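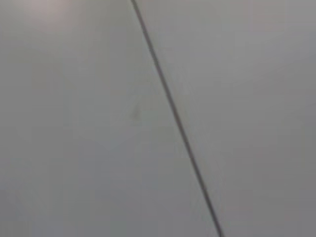
Grallby folding table in white, reviewed after seven months

I bought the Grallby in February to replace an old pasting table that had bowed in the middle. It comes from Heinonen and is sold as a kitchen and buffet table. Mine is the 182 cm size and cost 300 euros from the shop in Stokau, delivery included.

Putting it up

The legs fold out and lock with a catch at each end. One person can manage it, although the second catch is stiff. The instructions say 17 minutes for first assembly and I took longer, mainly looking for the right hex key.

The surface

Matt, pale and quite plain. It doesn't throw glare back in your face, but a lamp directly overhead still leaves a bright patch. Small marks are hard to see until you get down close. Tea wipes off with a damp cloth. Beetroot needed washing-up liquid and a second go.

The thing I would check before buying is any dark line on a pale surface. It may be fine, but a real join collects crumbs, and a thin dark line shows up strongly against light grey or white.
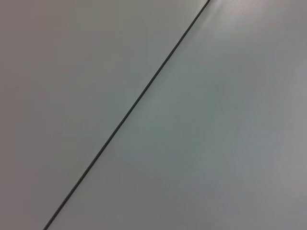
In use

We mostly lay out cakes and bread on it. A dark wicker basket looks good on the plain white top, and round cakes with an orange-red glaze stand out well against it. I put felt pads under anything with a rough base.

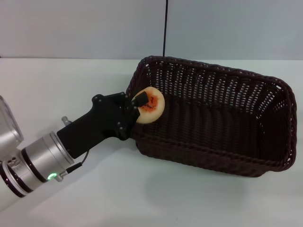

Compared with the Grisitz

The Grisitz is cheaper and lighter, but it wobbles when you lean on a corner. The Grallby doesn't. I'd give it 8 out of 10, losing points for the stiff catch and the price.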